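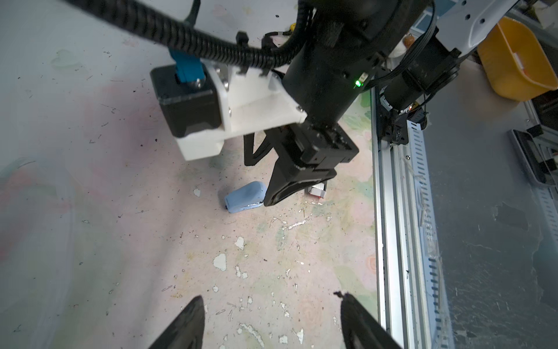
por Maysoun Zoubi · con notas de Khairul Pattinasarany · 139 me gusta · 11 comentarios

# Plernard: cosas pequeñas sobre un tapete de flores

Hola! Este README lo he escrito de un tirón, con un café al lado, así que perdonad el desorden. Plernard es la carpeta donde voy juntando las sesiones de objetos pequeños encima de una superficie estampada (rosas, hojas verdes, mariposas azulitas, todo muy de mantel de la abuela). Me encanta ese estampado, lo reconozco, y media ficha va a ir de él.

## Qué hay dentro

40 sesiones, repartidas en 4 carpetas. En cada sesión se colocan unas pocas cosas de tamaño de bolsillo, se mueven y se vuelven a dejar. Al principio yo quería un fondo liso, gris, aburridísimo, y fue Khairul quien insistió en las flores: en las casas casi nada está sobre gris liso, me decía, y tenía toda la razón. Una cosa azul clarito al lado de una mariposa azul clarito cuesta más de encontrar de lo que parece, y a mí eso me interesa mucho.
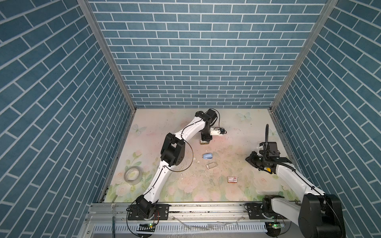 También me preguntan por las paredes. El ladrillo azul es impreso, va por los tres lados y no lo he cambiado desde marzo. Probé una tarde con cartulina blanca y me pareció tristísimo (además se marcaban todos los dedos), así que volvió el ladrillo y ahí sigue.

## Estado del tapete

Está gastado, sí. Tiene roces, motas oscuras y restos pequeñitos por el centro, que es donde pasa todo. No lo limpio entre sesiones de una misma carpeta, para que el fondo no cambie a mitad. Si vais a recortar por color, cuidado con las zonas blanquecinas: a mí me colaron unos cuantos objetos fantasma en la carpeta 2 y tardé una mañana entera en entender de dónde salían!
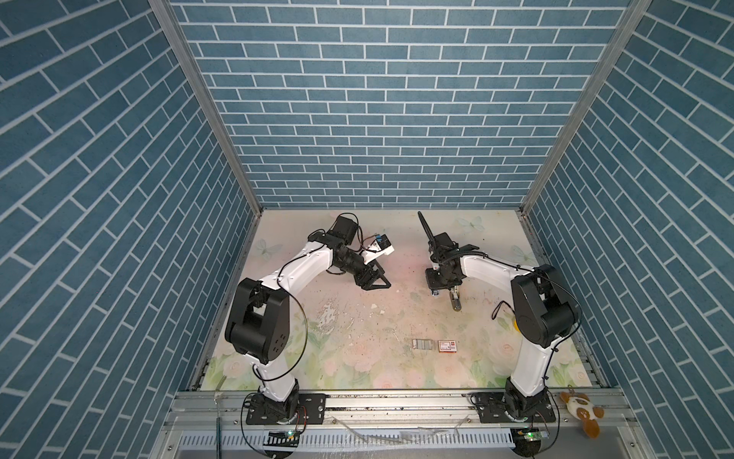 *El tapete, con la zona rozada a la izquierda del centro y sus tres mariposas.*

## Cómo están anotadas las cosas

Uso nombres de andar por casa: "cajita", "pieza azul", "tapón". Khairul prefiere nombres más serios y los suyos están en la columna Rameck; los míos, en la columna Boutros (son los nombres de dos libretas viejas, no le busquéis más sentido). Cuando no coinciden, dejad los dos, por favor, no los fusionéis. Si un objeto se ve a medias lleva la etiqueta "parcial", y si no sé qué es pongo "cosa" y me quedo tan ancha.
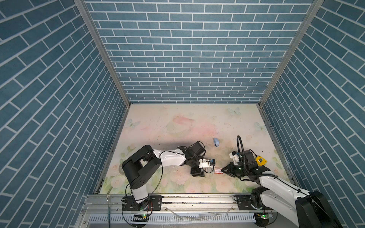

*Cajita roja y blanca sobre el tapete.*

## Pendiente

- Repasar las etiquetas "cosa" de la carpeta 3, que hay demasiadas.
- Pasar la lista de objetos a Pedmont, donde guardamos las otras fichas.
- Decidir si compramos otro tapete igual o seguimos con este. Yo voto por seguir.

Si encontráis una etiqueta rara, dejadme un comentario con el número de sesión y la miro.

Compartido 4 veces · 11 comentarios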